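Orncombe short course, week 8: Sorting benches

The Pronholm leaflet says a clear bench cuts sorting time by 42 per cent. It gives no sample and no word on who held the stopwatch. Treat the number as advertising until you see the method.

What we can check ourselves:

1. Surface. White shows up crumbs, screws and labels. It also throws back the overhead lights, a nuisance by the end of a shift. The leaflet leaves out glare.

2. Containers. A shallow tray suits small items you need to see. A tall bin hides whatever is at the bottom. Calling both "storage" tells you very little.

3. Colour. Maes claims workers learn a colour code in one session. Ask what happened when they were tested again in September.

4. Position. Tray on the left, tall bin on the right, table clear between them. Try it reversed before you believe the handbook.

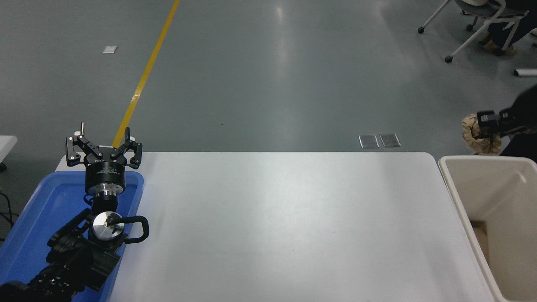
5. Cardboard. Decide which bin takes it and write that down. "General" is a poor label.

Reading for next week: the Cleno report, pages 8 to 26. Bring one objection to it.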